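Do I really need to tape out a grid before moving into a small kitchen?

Posted 18 January 2025 by Rhodri Foulkes

We're moving to a smaller place in April and my sister-in-law swears by the Plostholm method: tape your bench into big squares and give each one a job. The printed guide costs $13, which seems a lot for being told to buy tape. Has anyone kept it up past the first week, or is it just another way to put off packing?

Skasent

I tried it and I'm not convinced. The squares looked very organised until I had to cook in them. My kettle square was nowhere near the power point, so the kettle went back where it had always been. The tape did show me how much room the dish rack eats, but a tape measure would have told me that too.

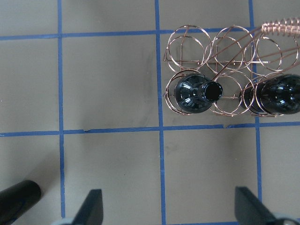

Groleo

Skip the guide. If you must try it:

1. Write down what you used in the kitchen over the last 5 days. Whatever isn't on the list can go in a box.
2. Measure the new bench before you promise anything a spot on it. Don't trust the agent's floor plan, ours had the sink on the wrong wall.
3. Test the tape on a hidden patch first. Some of it leaves a sticky line that no cleaner I own will shift.

Lò

never bothered, moved twice, everything ended up in the second drawer anyway

Last updated 18 days after posting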